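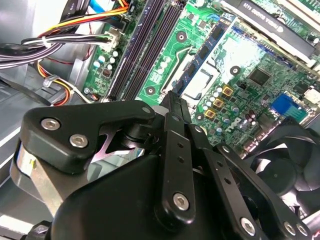

Teaching by hand, teaching by remote: speaker notes
Diễm Tiêu, Werkance
Afternoon session, Brandthorpe

Opening (3 minutes)

Say hello, name, where I work. Mention that slides will be shared through the Fairclough page, so people can stop taking photos of the text ones.

Start with the task. We want an arm to handle memory modules in a desktop PC. Anyone in the room who has built a computer has done this. Ask for hands. It takes a person a few seconds and they mostly do it by feel.

Then the question for the talk: how do you get that across to a robot when you can't write it down very well? We tried writing it down first. The script had a position for every move and it worked on the case we measured. Move the case a little on the table and the fingers came down on the side of the slot.

So we went over to showing. Two ways of showing, which I'll take in turn.

Part 1: Moving the arm by hand

You put the arm in a free mode, hold it near the wrist and push it through the job. The joints record as you go. New people pick this up in one morning.

Good points to mention:
- You feel contact directly. When the module meets the slot you know it.
- No extra hardware to buy.
- Easy to explain to a visitor.

Trouble we had:
- Your own hands and arms end up in the camera views, and later the robot has to work without them there.
- The case walls are deep. To get the fingers down to the board you end up leaning over the table, and the path you record has your bad posture in it.
- Opening and closing the fingers while also steering the wrist is awkward. Most of us wanted a third hand.

Tell the story of the first batch here. 158 demonstrations, all by hand, and we threw out nearly all of the ones I did myself. I kept pausing above the slots to change my grip, and the trained arm learned to pause there too. It hung in the air for a while and then carried on. Wait for the laugh, move on.

Part 2: Remote control

Operator sits to one side with the Narkik handset and drives the arm from there. The workspace stays clear of people. What the cameras record is much closer to what the robot will get when it runs alone.

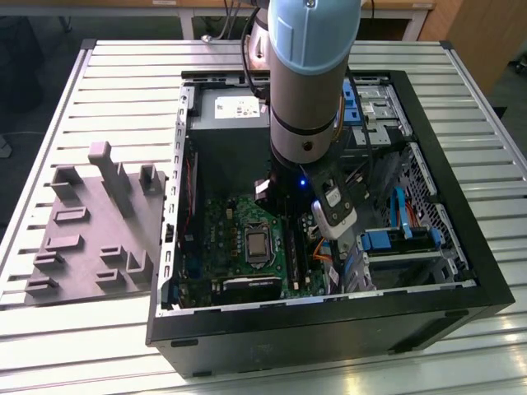

Gripper over the memory slots, case lying on its side on the slatted table.

Point out how little room there is. The slots sit next to the CPU socket, and there are cables and the drive bay to the other side. From the operator's chair you can't judge depth well, so people use the wrist view for the last part of the approach and the fixed view for everything before it. Say this slowly, it's the thing people ask about afterward.

What you lose is touch. The handset doesn't push back. Early on our operators pressed too hard because nothing told them to stop. We set a force limit in the controller and we asked them to come down in small steps. Both helped. The force limit helped more.

Learning time is longer. Our operators needed 9 practice sessions before their recordings were worth keeping. With hand guiding it was 3. Be straight about this, somebody in the audience will be doing the budget.

Part 3: What we do now

We use remote control for almost everything and go back to hand guiding when we need to work out a new motion. Somebody pushes the arm through it a couple of times, we look at the path, then the operator copies the idea with the handset.

House rules for recording, read these out:
1. Start each demonstration with the gripper well away from the case.
2. Shift the case a little between recordings. Turn it slightly as well.
3. If you fumble and recover, keep it and tag it.
4. If you fumble and start over, delete it.
5. Stop after 8 in a row and let someone else sit down.

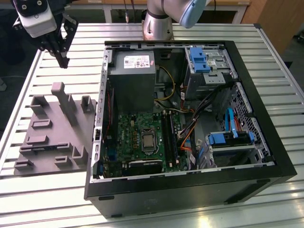 Rule 3 is the one we argued over. I wanted clean recordings only. The others said the arm will miss a slot sooner or later and it needs to have seen somebody get out of that. They were right, and the tagged ones are now part of every training set.

Rule 5 came from looking at our own data in April. The recordings late in a long run are faster and sloppier, and the approach angle drifts.

If time is short, skip rule 2 and go straight to questions.

Questions I expect

Does it work on other cases? Partly. A different board layout means new demonstrations, though fewer of them than for the first one.

Why leave the other parts in the machine? Cables and cards are there in real machines, so operators have to learn to steer past them.

Could a beginner do the demonstrations? By hand, yes. By remote, give them the practice sessions first.

Contact details are on the last slide. Leave it up during questions.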